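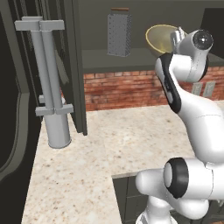

Chapter 4: What's in a Street Name?

June
By the author

I learned to drive in a town with two names. The road signs coming in from the north said Torkance, the ones coming in from the south said Hindevura, and the bus timetable used whichever one the printer had room for. If you asked my grandmother where she lived she'd say Torkance, and if you asked my aunt, who lived in the same house, she'd say Hindevura, and then the two of them would be off for the rest of lunch. I didn't think of this as politics when I was seventeen. I thought of it as a reason to leave the table early.

So this chapter is partly my way of going back to that table. In the last chapter we looked at borders, and how lines drawn by an empire go on doing things long after the empire has packed up. Now we're going to look at something smaller and closer to home: the names on the map inside those lines. Towns, rivers, schools, squares, and most of all streets. You'll read plenty of theory before we're done (sorry), but I want to start on the ground, with one place and one argument.

The place

Hindevura sits on the Codum, a slow brown river that floods the lower market most springs. There was a fishing settlement there long before anyone wrote about it, and the name Hindevura goes back to that settlement, although people disagree about what it means. The version I grew up with was "where the nets dry." A schoolteacher once told my class it meant "the second landing," and she was very firm about it.

The colonial government built its customs house on the high bank and called the new town Torkance. It laid out a grid, the way colonial governments loved to do, and it filled that grid with names. Governors got the wide streets. Their wives got the short ones running crossways. Surveyors and army officers got what was left, and one lane behind the stables was named for a horse. The old settlement, down by the water, wasn't on the grid at all. On the first official town plan it's a gray patch marked "native huts," with no streets drawn in it, though of course people who lived there had names for every path. The biggest of those paths was Bashir, which led up from the boats to the market, and everybody still calls it that.

At independence the town got its old name back, on paper, within a few months. The streets took a lot longer. Some of them still haven't changed, and that's the argument I want us to look at.

The argument

When the city finally took up the question properly, the old grid had 103 named streets in it. The proposal was to rename 13 of them. That's all! If you'd only read the letters page that summer you'd have thought they were planning to bulldoze the place and start over. A petition against the change went round with 1,721 signatures on it. A second petition demanded that every single colonial name should go, horse included, and called the list of 13 an insult.

I've kept copies of both, and I read them with students every year, and every year I notice something new. Here are the main positions, in the words people used or close to them.

The first one I call the ledger position. It goes: these men took land, broke up families, and flogged people in the very square that bears their name, and a public street sign is an honor, so take the honor away. It's a strong argument, and I think the people who wave it off haven't really listened to it. A street name is an odd kind of honor, though, because it wears out with use. Ask someone who grew up on Governor's Row what the governor did and you'll often get a blank look. Supporters of the ledger position say that blank look is the problem. He was honored so thoroughly that people stopped having to ask.

The second is the archive position. Leave the names alone, it says, because they're evidence. Scrub them off and in two generations people will believe the grid laid itself out. I hear this one a lot from history majors, and I held it myself for years. What shook me loose was going back to that first town plan and looking at the gray patch. The naming of Torkance had wiped out a whole set of names already. If street signs are an archive, it's one where somebody burned half the files before opening the doors. You can still hold the archive position after seeing that, but you have to hold it more carefully.

The third one gets less respect than it should. I call it the envelope position. My business cards are printed. My deed has this address on it. My son overseas sends parcels here. Who pays? People on the other two sides tended to treat this as a cover for something worse, and sometimes it was. But when you go through the letters, a lot of them came from folks who had no love at all for the governors. One woman who'd sold cloth from the same doorway since before independence wrote that she'd had her town renamed, her money renamed, and her school renamed, and she would like one thing to hold still until she died. I don't know how to answer her. I'm not sure she was asking for an answer.

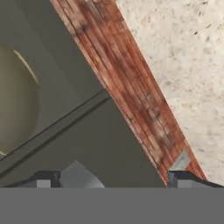 Figure 4.1. Gripper fingers with light-gray pads, computer rendering.

Who gets to decide?

Notice that the three positions don't really disagree about the facts. Hardly anyone in Hindevura stood up to say the flogging hadn't happened. They disagreed about what a sign is for, and, underneath that, about who has the standing to say so. This is where the political science comes in.

Suppose you leave it to the people who live on each street. That sounds fair. But the high bank was reserved for settlers for most of its history, and even now the houses up there belong mostly to families with money. Down on the flats live the families whose grandparents were kept off the grid. Let the high bank vote on its own signs and you've handed the decision, very politely, to the people who inherited the view.

Suppose instead you let the whole city vote. Now somebody who never sets foot on a street gets the same say as the person who has to change their driver's license. And what about the national government? It had opinions too, and they lined up suspiciously well with the list of party founders who still needed something named after them. Seven of the 13 new names on the first list were politicians. Two of those were alive. My aunt, who had wanted the governors gone since she was a girl, took one look and said she hadn't waited all her life to swap one set of big men for another.

That's a line I'd like you to keep handy as you read. Renaming can hand power back to people, and it can also be a cheap way for new rulers to look like they're doing so. Paint costs less than land reform. A government that can't fix the drains can still hold a ceremony, with a band. I don't say this to sneer at ceremonies - I cried at one - but a student of politics should be able to cry and check the budget on the same afternoon.

What happened next

It was messy, and it's still going. The city changed some of the names on the list, put off the others, and for a while ran both signs together, old on the bottom with a thin line through it. Visitors hated this. I loved it. You could walk up from the river and read the argument as you went. On one corner the line through the old name had been scraped off, and on the next corner the old name had been scraped off instead.

The city also offered a grant of 200 to each small shop that had to reprint its paperwork, and the forms for it were so long that the cloth seller, I'm told, used hers to wrap buttons.

And Bashir? It had never been on the official map, so there was no old name to remove. The proposal was just to put up a sign. You'd think that would be the easy one. It took longer than any of the others, because once a path is a street the city has to say where it starts and stops, how wide it is, and who owns the stalls that stick out into it. Some of the traders fought hard against the sign. Being off the map had hurt them for generations, but it had also kept the rent collector confused. We'll come back to that in section 4.3, when we talk about why states like to be able to read the places they govern, and why people sometimes prefer to be hard to read.

How this chapter works

Section 4.1 covers how colonial towns got their names in the first place, with maps. Section 4.2 goes through three waves of renaming and asks what each government wanted out of it. Section 4.3 is about places like Bashir, and section 4.4 looks at statues, where the arguments are similar but the cranes are bigger.

Before you start 4.1, do one thing for me. Pick a street you've walked down a lot, ideally one named after a person, and write down what you already know about that person without looking anything up. Then write down who you think picked the name and who you think didn't get asked. Half a page is fine. Keep it somewhere safe, as you'll need it again for the exercise at the end of section 4.2.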